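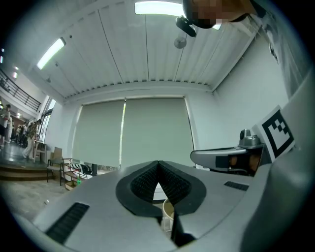 Lists > Clunholm-users > Thread

Search this list

Thursday, posted by the Penry supply desk

Paper cups are back in the cupboard at Penry, 100 to a sleeve. Please take one sleeve per room.

> The last order from Ekier came up 2 sleeves short.
> Can we get plain white again?
> Also, who do we ask about the blinds in 113?

Yes, white again. Ekier will make up the shortage in February. For the blinds, write to the Hirkstead office and put the room number in the subject line.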